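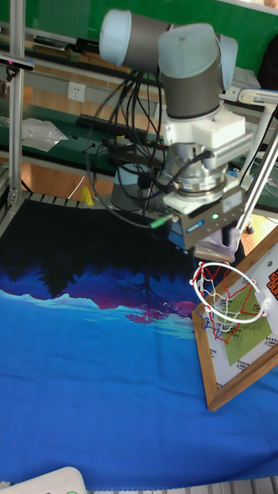 Liste : admin-windows
Objet : Re: Compte de service et port réservé après migration
Date : 9 juin 2020

Bonjour,

> Depuis la migration du serveur Stendport, le service Tremodari ne
> démarre plus sous son compte dédié. Le journal donne « accès refusé »
> à l'ouverture de l'écouteur HTTP. Sous LocalSystem, tout fonctionne.
> J'ai déjà donné au compte le contrôle total sur le répertoire
> d'installation, sans effet. Faut-il l'ajouter aux administrateurs ?

Non. Les droits NTFS n'interviennent pas à ce stade. L'ouverture d'un préfixe HTTP par un compte non privilégié passe par une réservation d'URL dans http.sys, et ces réservations sont propres à la machine – elles ne suivent pas le service lors d'une migration.

À vérifier sur l'ancien serveur, s'il est encore accessible :

netsh http show urlacl

Relever la ligne correspondant au préfixe de Tremodari, puis la recréer à l'identique :

netsh http add urlacl url=http://+:PORT/tremodari/ user=DOMAINE\compte

La barre oblique finale est obligatoire. Le préfixe doit correspondre à celui du fichier de configuration, y compris pour le joker : une réservation sur « + » ne couvre pas un écouteur déclaré sur « * ».

Si le service écoute aussi en HTTPS, la liaison du certificat est à refaire séparément (netsh http add sslcert), et le compte doit pouvoir lire la clé privée si l'application charge elle-même le certificat.

Chez nous, sur le domaine Kuusisto, nous avons eu le même cas en février avec 40 services répartis sur 2 serveurs. Les réservations sont maintenant posées par le script de déploiement Kotby, qui supprime l'entrée existante avant de la recréer. Sans cette suppression, netsh renvoie l'erreur 183 et le script s'arrête.

Si l'erreur persiste après cela, merci d'envoyer la sortie complète de la commande show urlacl et la section « listeners » de la configuration.

Cordialement,
L'équipe systèmes Kuusisto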